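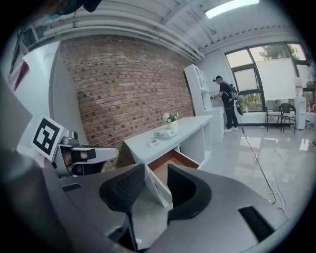 3.2 Comparing the two finger pads

We ran both pad sets on the same hand-held gripper body, so the only thing changing between blocks was the rubber. Cristóbal Bravo cut the Skorkura pads and I did the Matel ones, which means you should take my fondness for the Matel with a grain of salt. All up we logged 334 grasps, and I did most of the Thursday block myself with a pretty sore thumb by the end.

The Skorkura pads were lovely on boxes and anything with a flat side. Small slippery packets were another story! They'd pinch fine, then creep out as soon as the wrist rolled (Willy Van Wijk reckons the backing is too stiff, and I'm inclined to agree). The Matel pads gave a bit more and held on, though they also dragged on the benchtop and coloured our force readings. Figure 2 has the gripper in the test room, with a bandage box standing in the foreground and the pad's textured mesh facing up inside its rounded rim.

Figure 2. Gripper and pad in the test room.

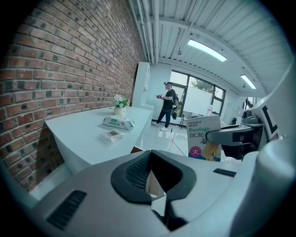

3.3 Marker tracking

The square markers gave us more grief than the pads did. We tried 2 print finishes, glossy first, and lost tracking whenever the ceiling lights caught them. Matte fixed most of it.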